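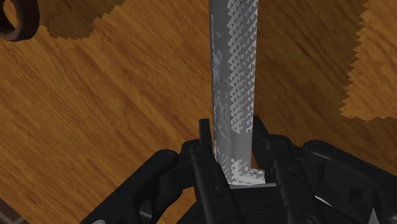
3.2. Secado y entrega del anacardo en las cooperativas de estudio

Las dos cooperativas incluidas en el trabajo, Amaral y Flollgate, compran la nuez de anacardo en cáscara directamente al productor y la venden a un único procesador, Praltix. La campaña comienza en febrero. En Amaral el secado se hace en patios comunes, junto al almacén; en Flollgate cada familia seca en su parcela y entrega el producto ya ensacado. Esta diferencia de organización es el punto de partida de la comparación.

Se encuestó a 125 productores, de los cuales 26 habían cambiado de comprador al menos una vez en las tres campañas anteriores. El cuestionario recogía la edad de la plantación, la superficie, el tiempo de secado declarado y el precio recibido por kilo. Las entregas se siguieron a través de los libros de almacén, con un total de 2.878 sacos registrados. No se pudo recuperar el libro de la primera quincena en Flollgate, y esas entregas quedan fuera del análisis.

La humedad se midió en la recepción, sobre muestras tomadas de tres puntos de cada saco – boca, centro y fondo – y mezcladas antes de la lectura. De cada muestra se separaron 100 nueces para la prueba de corte, en la que se clasificaron como sanas, manchadas, inmaduras o vacías. Los lotes con secado en patio común mostraron lecturas más parecidas entre sí. En los de secado familiar la dispersión fue mayor, sobre todo en las entregas tempranas, cuando el comprador ambulante paga al contado y el productor tiene prisa por vender.

El precio, sin embargo, no reflejó esa diferencia. Praltix aplicó una tarifa única por kilo y solo descontó los sacos rechazados por moho visible. Las entrevistas a los responsables de almacén se centraron en este punto.

Figura 2. Brazo robótico blanco sobre una mesa de madera, con un objeto cilíndrico plateado en la pinza. Imagen simulada.

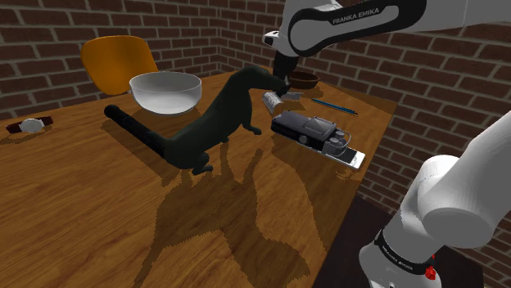
Según Jeferson Bastos, mientras el saco bien seco y el saco a medio secar se paguen igual, ninguna familia va a dejar la nuez dos días más al sol, y pedirlo en las reuniones sirve de poco. Añadió que en Amaral el patio funciona porque el almacén no abre la báscula hasta que el lote está listo, y que esa regla costó varias campañas de discusión.

La observación coincide con lo descrito por Lu para la zona de Jutolholm, donde el pago diferenciado por humedad se introdujo antes que los patios. En nuestro caso el orden fue el inverso, y los dos efectos no pueden separarse con los datos disponibles. El apartado 3.3 examina los rechazos por lote y el coste del transporte hasta la planta.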